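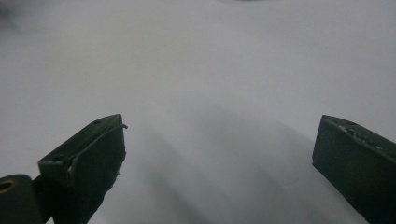 Menaka Weerasinghe writes that guests at the Llanos stage kept joining the wrong line last season, and asks that the seating procedure be set out in order before the concert series opens in June. The procedure follows.

Home | Park Guides | Festivals | Dining | Contact
Reading time: 2 minutes

Section 4. Setting Up a Dining Package Reservation for the Treswood Concert Series

4.1 Before you begin

A dining package combines one meal at a participating restaurant with reserved seating at one evening performance. Park admission is required and is sold separately. The Llanos stage holds 3000 guests, and 173 seats at each performance are set aside for package holders.

4.2 Making the reservation

1. Sign in to your Treswood guest account and select Festivals.
2. Choose the performance date, then the show time.
3. Select a restaurant. Only restaurants with a meal time before the show will appear.
4. Enter the number of guests, including children under three.
5. Review the cancellation terms and select Confirm.
6. Write down the confirmation number. It will be requested at the restaurant podium.

Note: Performers may change after a reservation is made. A change of performer does not entitle the guest to a refund.

4.3 On the day of the performance

1. Check in at the restaurant 15 minutes before the meal.
2. Collect one seating badge per guest when the bill is settled.
3. Proceed to the Marnitz Gate entrance — the general line forms on the opposite side of the plaza.
4. Present all badges together. Row 17 and the rows behind it are open to general seating.

Caution: Badges are valid only for the show time printed on them. Lost badges cannot be replaced at the gate.

Caution: Reserved seats not claimed five minutes before the show are released to the general line.

Comments (3)

Nilton Zapata: Does the lunch seating count for the last show of the evening?

Gion Zwahlen: It did for us on a Monday. We picked the late show when we booked.

Octavio Bermúdez: Please add which side of the plaza has the stroller parking.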